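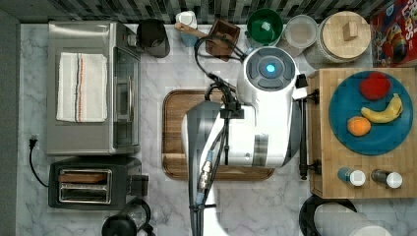 Work on the shared kitchen at Sammont moved ahead this period, and most of the grant money set aside for small appliances has now been spent. Residents asked first for a place to make breakfast without going through the main dining room. The toaster oven and the two-slot toaster are both on the marble counter, with the cutting board and the canisters within reach, and the dark tile backsplash was kept as it was. We had planned to replace the tile and dropped that to stay inside the budget.

Report date: 10/19/25
Prepared by: Prapai Klinhom, Nerineo Housing Support
Project: Sammont shared kitchen, second report

Use of the kitchen
The sign-up sheet shows some 50 breakfasts a week, up from 20 when we last reported. Mornings are the busy time. Evening use is still low, and residents say this is mostly a matter of storage, as they have nowhere to leave dry food overnight.

Spending
The appliance line is closed except for 200 dollars, which we would like to move to shelving. Please confirm in writing if this is acceptable. Receipts went to the Waleck office with the last claim.

Storage
Cereal, bread and other dry goods are being kept on the counter for now. This takes up work space, and two residents have complained about it. We have a quote from Hứa for a set of 9 lockable cupboards along the hallway wall. The quote includes fitting but not painting.

Problems
Appliance cords are the main item left from the safety walk-through. The toaster cord runs across the marble at the left end of the counter, and we were asked to add clips so cords stay back from the edge. The clips are on order. Crumb trays are emptied by whoever signs up last, and this has been done unevenly.

Next steps
Cupboards fitted in November if the transfer is approved. Cord clips installed before then. A short survey of residents on evening use will go out with the rent statements, and the results will be in our next report.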